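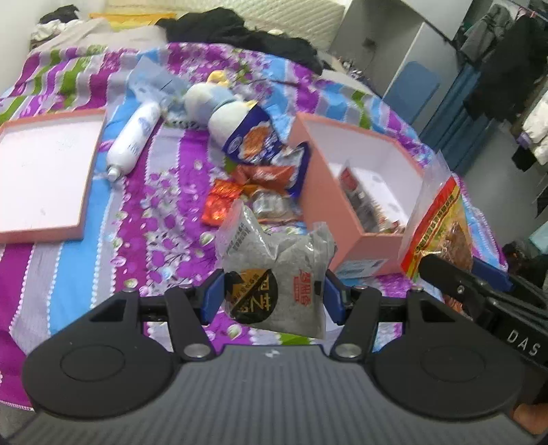

A gray bag of granular food over the striped, flowered sheet.

Snacking in bed is bad for your sleep, or so says the Pluselent newsletter, which has landed in my inbox every morning since February. The latest one claims you can lose up to 63 minutes a night to a late bite. Measured how? It doesn't say. There is a link to buy their $10 tea, though.

I've eaten in bed most of my adult life and I sleep fine. My neighbors in Clornamville gave up food after 9 and they still look tired to me. I'll wait for a real study. Crumbs are a separate argument.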